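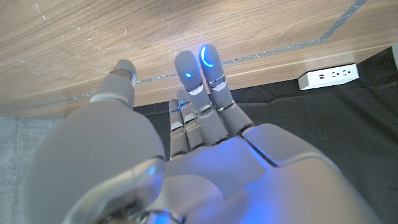
Folidik Five-Finger Hand – Used, Repaired, Sold With the Fault History

I'm selling this one with the whole story attached, so please read to the end before you hit the order button.

The hand came to me from Getachew Fikre in July after his shop moved over to grippers from Casado. It ran fine on my bench for 300 grasp cycles or so. Then one evening I told it to open and the thumb stayed shut. It had a screwdriver handle in it at the time, and it kept on squeezing! No error code, no beep, and the status lights stayed the same blue they always are. I hit the stop button and it still held, and I only got the screwdriver back after I pulled the power plug and waited 35 seconds for the motor to let go.

What went wrong: the thumb position sensor had a cracked solder joint. When the hand warmed up, the joint opened and the controller went on using the last good reading, so as far as it knew the thumb was already open. The stop button problem was separate. On the old firmware, stop means "hold position," and I think that's a terrible choice for anything with fingers.

What's been done: Bleddyn Pritchard at Lakalby resoldered the joint and checked the other sensors while he was in there. I put on the newer firmware, where stop cuts the motor current and a frozen sensor reading trips a fault. I've run it for 6 hours since with the thumb working the whole time, and I unplugged the sensor on purpose twice. It faulted both times.

What you should still do: wire a real power cutoff you can reach with your other hand. Keep your fingers out of the grip while it's live. If the palm gets over 55 C, shut it down and let me know – mine never got that hot after the repair, but I'd want to hear about it.

Comes with the Evoletti wrist adapter, the power cable and Bleddyn's repair notes. The old sensor board is in the bag too if you like looking at bad solder. Returns are fine for 35 days, just pack it with the fingers open.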